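Speaker notes: Dividing the shared garden at Hellwood

Slide 1. Welcome
Good evening. Speak slowly. Say that I have gardened at Hellwood for 17 seasons, and before this in Zalau, where the soil is much heavier.

Slide 2. Why squares
In long rows, new members plant too much of one vegetable. A square makes you choose. Mention the year of the 200 cabbages. Wait for the laugh.
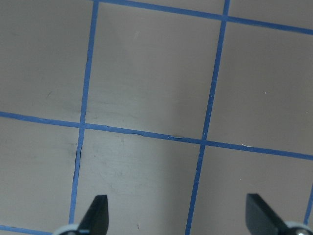

Slide 3. Marking the lines
String first, then pegs. Begin from the fence at the Cadwaladr Street side. If the first line leans, all the others will lean with it. 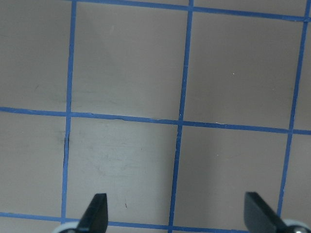
Blue tape lines, a little tilted.

Slide 4. What goes where
Tall plants at the south end here in Pernmont, so the lettuce gets some shade in the hot months. Colour of leaves is also a good guide to hungry soil. Ask who has grown beans before.

Slide 5. Water
The tank holds 3000 litres. In January this is not much. Water early, before 7 if you can.

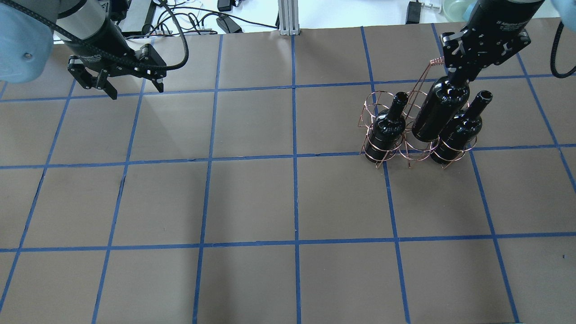
Squares in blue tape on brown paper.

Slide 6. Questions
Leave 15 minutes. The seed list is beside the door, please write clearly.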